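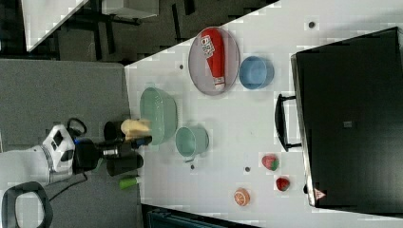 December, dye bench, 4 p.m.

Second go at the walnut ink, and oh boy, it's so much better than the last one! Simmered the Jolwood hulls in 2,000 ml of water until it was down by almost half (my whole sweater smells like a wet attic). Strained through the 80 mesh, then the coffee filter, which took forever. Added 50 drops of clove oil against mold. Still feathers on the Dekker paper, fine on the Zarell. Want to try more gum arabic next, maybe double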